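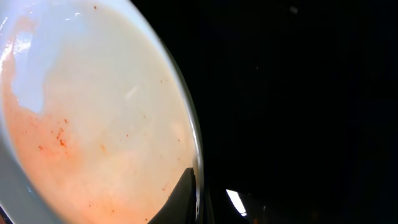 Following the Ponce Cup from home: your questions answered

The first round is nearly on us and the inbox is filling up, so we have put the most common questions on one page. If you are new to the Ponce Cup, welcome! It is a knockout football competition for amateur clubs, it is played in all weathers, and it is a brilliant way to spend the darker months. Last updated 9 November 2019.

How many clubs take part?

There are 34 this season. Thirty go straight into the first round and the other four play off for the last two places, which gives us a tidy 32 and no byes after that. The preliminary ties are already done, and both were cracking games - one of them went to penalties after finishing level at three each.

Are ties played over one leg or two?

One leg in every round except the semi-finals, which are home and away. The first club out of the draw gets home advantage. If a ground is unfit, the tie can be switched to the other club's pitch as long as both sides agree by noon the day before.

What happens if the scores are level?

In the first round and the second round we go straight to penalties. From the quarter-finals onwards there is extra time first, 15 minutes each way. We get letters every year asking for replays to come back, and we do love a replay, but there just aren't enough free dates once the pitches get heavy.

Do away goals count in the semi-finals?

No. They were dropped after Hiretti Town went out to Rollis Athletic without losing either match, and people in Hiretti still bring it up. If the two legs finish level on aggregate there is extra time at the end of the second leg, then penalties.

Where is the final played?

At Iltommont, at the Lower Meadow ground, as it has been ever since the old stand was rebuilt. It holds 3,000, with seats along one side and terracing on the other three. The slope towards the river end is gentler than it used to be, though you will still see captains who win the toss choose to kick down it in the second half.

What is the record crowd?

2,325, for the final between Iltommont Rovers and Rollis Athletic. It rained from start to finish and hardly anyone left. We would dearly love to beat it this time!

How do I get tickets?

Pay at the gate for every round up to the semi-finals. Each home club sets its own price, but it can't charge more than it does for a league match. Final tickets are sold through the two clubs involved first, and whatever is left goes on general sale a week before the game. Under-12s get in free at all rounds with an adult.

Can I watch or listen from home?

Yes, and more of it than ever. We will have live text updates from every tie, and full audio commentary on two matches in each round. The commentary games are chosen after the draw and we try not to pick the same club twice running. There is no live video before the semi-finals, but goals are usually up on the site by the same evening - it depends on how good the signal is at the ground, and at Hiretti that means walking up to the car park.

Can a player turn out for two clubs in the same season?

Not in this competition. Once somebody has played in a tie, even for the last minute, they are cup-tied. Unused substitutes are fine to move. Loan players need written permission from their parent club, and it has to reach us before kick-off.

How many substitutes are allowed?

Three from a bench of five, plus a fourth in extra time. Rolling subs are not allowed, which sometimes catches out clubs who use them in their league.

What do the winners get?

The cup itself for a year, medals for the whole squad, and a home tie in next season's first round. The beaten finalists get medals too. The semi-finalists get a match ball each, and we have seen grown men fall out over who takes it home.

When is the second round draw?

Straight after the last first round tie has finished, in the clubhouse at Iltommont. Anyone can come along and watch. If a tie is postponed, both names go in together as one ball and get sorted out later.

My club would like to enter next season. What do we need?

A pitch with a fixed rail or rope on all four sides, two changing rooms, a separate room for the officials and a place in a recognised league. Floodlights are handy but not needed before the quarter-finals. Entry forms go up on the clubs page in spring.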